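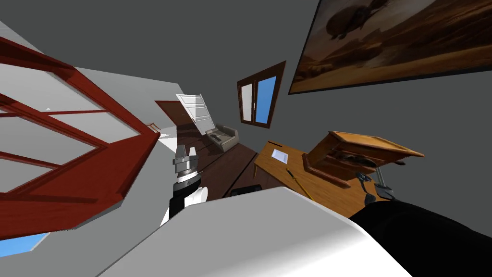
*Red window frame and desert painting, computer render.*

**Holiday craft kits, progress to August 21, 2019**

For: Terkholm grants desk
From: Briltamar craft program

Quick one, full budget sheet comes separately.

**Where we are**

- Ornament kit: done. Felt, thread, blunt needle, pattern card. 355 packed and on the shelf.
- Paper garland kit: pattern final, cutting started Monday. Slow going, the die keeps tearing the thin stock. Switched to a heavier one, better.
- Gift tag kit: not started. Stamps still on order from Zalberg.

Target is still 1000 kits out the door by the first week of December. Tight but ok if the stamps show up.

**Tryouts**

Ran the ornament kit at the Ogundipe branch library, two afternoons. 97 people took one home. Kids under seven needed help threading, so we're adding a wire threader to the rest. Most common complaint was the instructions, step four was confusing (the fold goes *before* the stitch, we had it backwards). Fixed on the new card. Old cards being swapped out by hand, tedious.

Adults liked the garland sample more than we expected. A few asked for it in plain white, no glitter. Will do a small batch.

**Money**

Spent roughly $430 over on paper becuase of the stock change. Covered from the postage line, which is under so far. Not asking for more right now. Would like your ok on moving it though, in writing if possible.

**Next**

- Chase Zalberg again re stamps
- Finish garland cutting
- Large print version of all three cards
- Book second library tryout, garland this time
- Find cheaper boxes, the current ones crush if you stack more then five

Next report once the gift tags are under way.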